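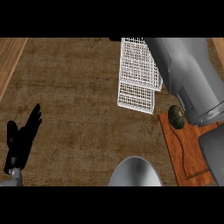 Finally got the full story on the Goveseck live tape, so I'm putting it in one place.

It was recorded at Clodton on a Monday in February, two sets, with a paid crowd of 200. The room holds 900. If you've heard the tape and wondered why the clapping sounds so far away, that's why.

Lineup that night was Blair Carnegie on guitar and vocals, Yuto Sakai on bass, Elango Chowdary on drums. Meenakshi Kandasamy sat in on organ for the last 5 songs of the second set. She isn't credited on the sleeve. She should be.

The copy most people have is missing the opener, "Nuvdale." The desk recording starts halfway through the first verse. Ilango Kotian was mixing and says the deck was on pause.

There is a second source. Someone in the balcony had a minidisc going. It has the whole opener, but the bass is mostly rumble and a guy talks through the quiet part of "Dramani."

I've patched the start of the balcony disc onto the desk tape. You can hear the join at the second line — the vocal jumps forward and the room goes away. Best I could do.

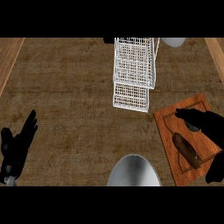

Wire rack on the counter.

Speed was also off. The desk tape runs a little fast, so everything was coming out sharp. I matched it to the organ, which doesn't drift. Carnegie sounds like himself now.

Set two has "Dramani" twice. That isn't a copying mistake. He broke a string the first time and they played it again as the encore.

Tape traders, please don't convert it to MP3 and pass it on as the master. Blanks and postage only, same as always.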